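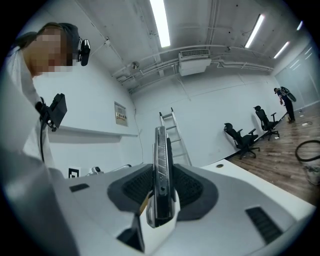 Photo: gripper camera, Gridbridge workshop notebook

Wednesday, handheld demos, Barley task set

Good day! Best one since we moved this work over to the long white table, and I want to get it down before I forget which changes did what.

Where we started this morning: 3,171 demos in the Barley set, a lot of them from the old remote-control setup. Goal for today was 400 more with the handheld gripper, all of them pick-and-place on the tabletop, plus the small-parts sorting that Wellow asked for. Ended on 451. I had to check that twice. With the remote arm we never got near that in a day, and by the end of a session everyone's demos had gone stiff and careful, with those long pauses over the part while you work out which way the wrist is going to turn. With the tool in your hand you just reach for the thing. The trajectories look like a person moving, and I love that.

Wearing the head camera and the chest unit together with the gripper is fine once you're used to it. Two notes. First, the chest cable: let it hang straight down the front. I tried looping it over my shoulder for the first batch and it kept catching when I leaned in. Second, do the clock sync before you put anything on, then again after lunch. I skipped the second one and had to realign a chunk of the afternoon by hand from the open-close signal. It worked, but it was slow and fiddly and I don't want to do it again.

Wide lens on the gripper: still a big fan. It picks up the person leaning over, the tabletop, the shelf wall, the ladder at the back, the lights, the lot. Tracking seems to like having all that fixed stuff to hang on to, so PLEASE leave the ladder where it is until the Barley set is closed. Same goes for the marker at the far side of the table by the wall. If it gets bumped, write down when and redo the map before the next run. The chairs I care less about, they roll around anyway.

Face blur ran on everything before upload, including the frames where you're very close to the lens. I scrubbed through a sample and found no misses.

Things I changed and want to keep:

Start pose. Every demo now starts with the fingers open, held over the table for a slow breath, then go. Trimming the starts used to eat an hour. Today the script found nearly all of them on its own.

Batches of 25, then swap the person or swap the object. My hand gets lazy after that and the approach angle stops varying, and the policy learns the lazy angle. We saw it plainly on Ding last month, where it would only come in from the left.

Leave the fumbles in if you recover. If you drop the part and pick it up again in one motion, that's a useful demo! Tag it "recover" and carry on. If you stop, or talk, or look around for the part, bin it.

Things that still bug me: closing speed. Three of the batches have me snapping the fingers shut much faster than the real arm can manage, so playback lags and the grasp lands late. Could slow the data down in software, but I'd sooner train ourselves to close a bit gentler. I'll put a click track on the laptop and see if that helps.

First replay on the arm was at 4:30, 5 tries with the sorting task, trained only on the older handheld data, nothing from today in it. It got 4. The one it lost was a late grasp, see above. Even so, it came in to the part from the side with a little wrist roll that I know is mine, and seeing your own habit come back at you out of a robot is a great feeling.

Next: retrain overnight with today's 451 added, same 5 starts tomorrow so we can compare. Charge both camera batteries. Order more marker sheets. Ask Wellow whether the small parts have to go in any particular order, the sheet they sent doesn't say.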